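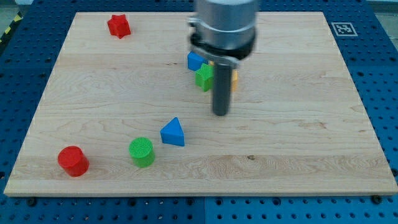

Shape blocks on the maple board, with the red star keeping to itself at the back.

I own a board for cutting bread and a board for cutting onions, and as of this winter I own a board for blocks. I don't have a good explanation for this. I was at a moving sale, the maple was smooth and heavy, and the woman running the table said seven dollars in the tone of someone who'd like the trunk of her car back. I have paid more for parking.

The blocks came separately, from Gertraud Holzer, whose children are now old enough to be embarrassed by them. She handed them over in a Mabula cookie tin with the lid taped on and said there had been more once. There always had been more once. I've never in my life received a complete set of anything from a family with kids, and I wouldn't trust one if I did.

So: stars, cylinders, a triangular prism, some others. Red, blue, green, yellow. I'd planned to give them a wipe and pass them along to my nephew. That was before I put them down on the board to see if any were chipped, and lost most of an evening.

The cylinders are the ones I keep picking up. The green one has a fine texture on top, little ridges you can run a thumbnail over, and the red one is glossy and perfectly flat. Same size, near enough, and they feel like they came from two different decades. Olga Peixoto says they came from two different sets and that Gertraud's kids did what all kids do, which was to pour everything into one tin and call it sorted. Olga is probably right. She usually is about tins.

The green star is textured on top too, so I suspect it and the green cylinder are family. The red star I can't place. It stands up nicely on its base, it's a good red, and every time I lay the blocks out it ends up off by itself near the far edge. I'm not doing it on purpose. The others bunch up or wander toward the front corner in a sort of line, and there's the star at the back, like a man at a wedding who only knows the groom.

I did look up replacements for whatever's missing. There's a shop called Warkia that will sell you single blocks, by shape and color, and I got as far as the cart before noticing that shipping cost more than my board. There was also a listing for a "heritage" collection of 132 pieces in a fitted crate. I closed that one fast. I know what I'm like, and I know where the crate would go (under the bed, with the other crate).

As for my nephew, he came by, looked the whole arrangement over, and made a tower of three. Then he knocked it down and asked if I had any crackers. I've been moving a blue triangle an inch to the left for weeks – he was finished in under a minute and seemed to have gotten everything out of it that there was to get.

He can have them in February, when it's his birthday. I've told Gertraud, who wants the tin back. The board stays with me. Olga has suggested cheese.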